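Boltstead Papers in Recorded Sound > Working papers > Loudness and the reissue > Section 4

4. Level changes between original and reissued masters

4.1 Material

The comparison set was drawn from the Fivon reissue catalog and contains 376 tracks for which both an original master and a reissue master could be obtained in lossless form. Compilations, edits made for radio and tracks with new overdubs were removed before the set was fixed. Where an album had been reissued more than once, only the first reissue was kept. The music is mostly soul, soft rock and vocal pop with live drums, electric bass, keyboards and layered voices, and the set should not be read as a sample of popular music in general.

Original masters came from two kinds of source. Most were flat transfers of the stereo production tape. The remainder were early digital releases that had been made from the same tape with no added limiting, as stated in the catalog notes. We treated the two kinds as one group after checking that their crest factors did not differ in a way that would affect the results in Section 4.3. Tracks taken from vinyl were not used. Surface noise raises the level in quiet passages, and the low-frequency summing applied at the cutting stage changes the stereo image enough to interfere with the side-channel measure described below.

4.2 Measurement

Each pair was aligned in time by cross-correlation of the mono sum. Tape speed differences were corrected by resampling the reissue to match the original. Pairs that could not be brought into alignment across their full length were inspected by hand, and in most cases the cause was a longer fade in the reissue. For those tracks the analysis stopped where the earlier of the two fades began.

Integrated loudness, short-term loudness and true peak were computed with Teris at its default gating. Short-term loudness was also logged separately for passages with lead vocal, passages with group vocal and instrumental passages. Boundaries between these were marked by ear by two of the authors working independently. Disagreements were small and were settled by taking the earlier mark.

A fourth measure, here called the side ratio, is the level of the difference channel relative to the sum channel. It is included because group harmonies in this repertoire are often double-tracked and panned wide, while lead voice, bass and kick drum sit in the center. A limiter driven by center material will pull down the sides at the same moment. The result is a harmony part that dips each time the kick drum sounds, although its average level may be unchanged.

4.3 Results

Reissue masters were louder than originals in almost every pair. The increase was largest for uptempo tracks, where the original had strong drum transients and a fairly even level between verses and choruses. Ballads changed less in integrated loudness but lost more of the difference between their quietest and loudest passages. In practical terms, the last chorus of a ballad in this set tends to arrive at a level close to that of the first verse.

True peak was less informative than expected. Most of the reissues were limited to a ceiling just under full scale, and most of the originals had been transferred with a few decibels of headroom, so the peak figures describe the habits of the transfer engineer more than the music. We report them in the supplementary table and do not discuss them further.

The side ratio behaved differently in vocal and instrumental passages. In instrumental passages it was stable between masters. In passages with group vocal it fluctuated more in the reissue, and the fluctuation followed the drum pattern. The effect was absent from 17 tracks that have group vocal but no drum kit, which supports the reading given in Section 4.2. It was also weak where the kick drum had been recorded at a low level relative to the bass guitar, a common balance on the older tapes in the set.

Equalization changes were present in most pairs and complicate the comparison. A typical reissue has a modest lift in the upper treble and a narrower lift in the low bass. The loudness weighting used by the meter is sensitive to the first of these and much less to the second. We repeated the analysis after matching the long-term spectrum of each reissue to its original. Matching lowered the size of the loudness difference but did not change the order of the tracks when ranked by it, and the side ratio result was unaffected.

4.4 Listening test

A subset of eight track pairs was used in a listening test with 230 participants, each of whom heard both versions of every pair at matched loudness. Presentation order was randomized. Playback used Baidoo monitors in a treated room in Boltstead, and participants could switch freely between versions while an excerpt was looping. They were asked which version they preferred and, separately, in which version the backing voices were easier to follow.

The two questions did not give the same answer. Preference was divided and varied widely by track, with a slight lean toward the reissue on tracks whose original tape was dull in the treble. On the second question the original was chosen more often for every pair with both drums and group vocal. Comments written on the response sheet used words such as steady, even and separate for the originals, and clear, close and bright for the reissues. Several participants described the reissued harmonies as busy, a word that did not come up for the originals.

Loudness matching removes the main advantage that a louder master has in casual comparison. It also removes one of the reasons such masters are made. A record heard at home is often played at low volume against other sound, and a narrower level range keeps the quiet parts audible. The matched test says nothing on this point. Kitchens are a frequent place for this kind of listening and a demanding one, with hard surfaces and short, bright sounds at close range (Figure 4).

Figure 4. Two hands over a white kitchen countertop with cutlery.

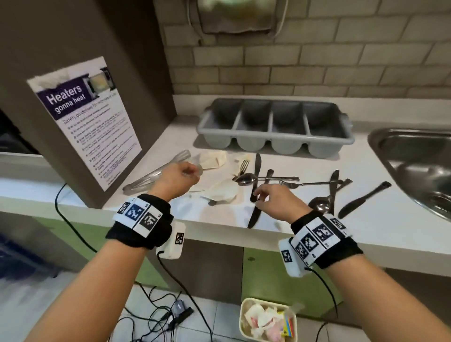 4.5 Limitations

The set comes from one catalog, and mastering practice within a catalog tends to follow the taste of a small number of engineers. We had no access to session notes for the reissues and cannot say which processors were used or in what order. The account of center-driven limiting is consistent with the measurements but remains an inference. A more direct test would apply a known limiter to the original masters, once with linked channels and once with separate processing of sum and difference, and compare the side ratio in the two cases.

Participants in the listening test were recruited through a mailing list for record collectors. Many owned one or more of the albums and may have known which version they were hearing. We asked about familiarity with the music but failed to ask about familiarity with a particular pressing.

The test room was quiet. Results for the second question should not be extended to cars, headphones on public transit or small speakers in shared rooms without further work.

Comments (3)

Reader comment: Was the spectrum matching done per track or per album? If per track, it could hide choices made to make a whole side hang together.

Author reply: Per track. We have album-level curves and will add them to the supplement in August.

Reader comment: I cut lacquers for a living and would argue with leaving vinyl out. Low-end summing only touches the bottom of the side channel. You could filter below that and keep the rest.

Contact the editors | Copyright remains with the authors | Back to top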